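Court notes from Kelleck, posted as I get through them. Most of this is from the afternoon list on 27 October 2019. I'll add to the thread if the clerk sends anything more.

1/ First up was the Foltia Road stop. A Masri man, Ehab Gaber, pleaded guilty to giving a deputy a false name and to driving while suspended. He gave his cousin's name and birth date. The deputy already had the cousin's license photo on the screen.

2/ Judge Songül Güler gave him 15 days in county jail, with credit for nine already served, plus court costs. His lawyer asked for the rest to be served on weekends. Denied.

3/ The car is still in the impound lot. It belongs to a relative and she can pick it up once she shows proof of insurance. She told the court she had been to the lot twice and found the office closed both times.
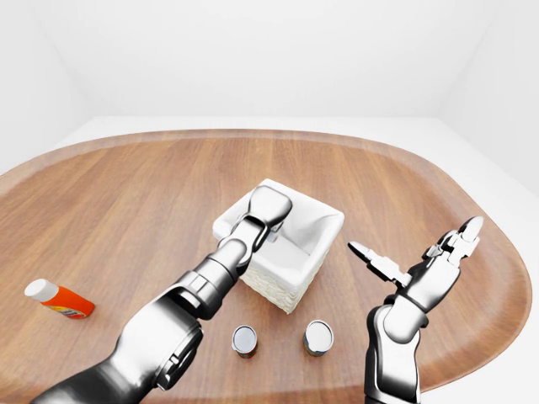
COURTS & PUBLIC SAFETY

4/ Next, the Estum storage unit break-ins. These go back to May. Thirteen units were opened over two nights by someone who cut the locks and put similar ones back on, so several renters didn't know until their keys wouldn't turn.

5/ Zaid Nimri is charged with five counts of burglary. The other eight units are not charged at this point. The prosecutor said the office is still trying to match recovered property to renters, and some renters have moved out of the county.

6/ Nimri has pleaded not guilty. His attorney said the gate code used both nights had been given out to a lot of people, including former employees, and that the camera by the gate faces the road and not the units.

7/ Bond stays where it was. The judge did drop the curfew so he can work an early shift at the feed mill. He still can't go onto the storage property or contact any of the renters.

8/ If you rented at Estum this spring and never filed a report, the sheriff's office wants to hear from you. Bring your rental agreement and a list of what's missing. Serial numbers help if you have them. Use the side entrance, the front steps are being redone.
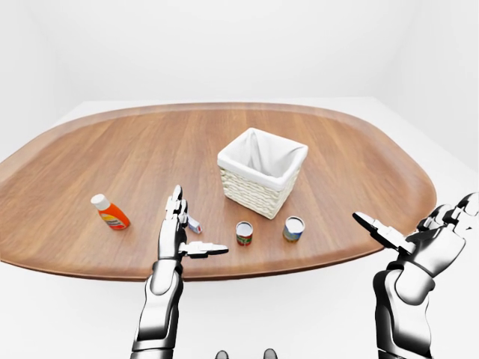 Wooden table with household items

9/ Short one. Setareh Pakzad was cited over the summer after her trailer came loose on the hill into Masri and hit a mailbox and a fence post. She paid for both before the court date. The citation was reduced to an equipment violation and she paid the fine at the window.

10/ The fence owner came to the hearing to say he had no complaint. He also said the county should look at that hill – the pavement dips right where you start to brake. The judge told him that was one for the road department.

11/ Two other traffic matters were continued because the deputy who wrote the tickets was at training. No new dates on those when I left. I'm not naming the drivers until they've had a hearing.

12/ A few people asked about the fire behind the Foltia grain office. No arrest and no charge. The fire chief's report isn't finished. What I have is that it started in a pallet pile, nobody was hurt, and the wall on the alley side will have to come down. That's all I can confirm.

13/ Somebody has been sharing a name in connection with that fire. I checked with the sheriff's office and with the clerk, and there is no case under that name. Please don't send it to me again.
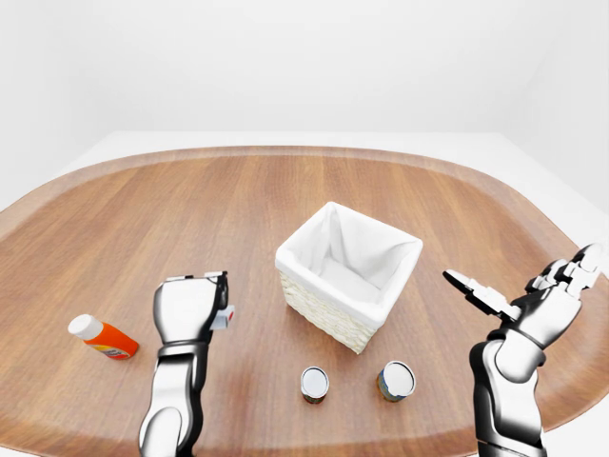

CORRECTIONS AND WHAT'S NEXT

14/ Correction to my last thread. I wrote that Melur Mandagi was the defendant in the small claims case over the boat motor. She is the plaintiff. She is the one who says she paid for a motor and never got it. I've taken the old post down. My mistake, and I've told her so.

15/ That case is still open. Both sides were told to bring receipts and any text messages, printed out. The judge will not look at them on a phone.

16/ Nimri's next date is a pretrial conference. Those are usually quick and I may not go unless something gets filed ahead of it. I'll check the docket.

17/ Reminder that charges are only charges until there's a plea or a verdict. When one of these gets dismissed I post that too, in the same place, under the same name.

18/ Parking – the lot behind the courthouse is permit only now. They were writing tickets today. Use the street by the library.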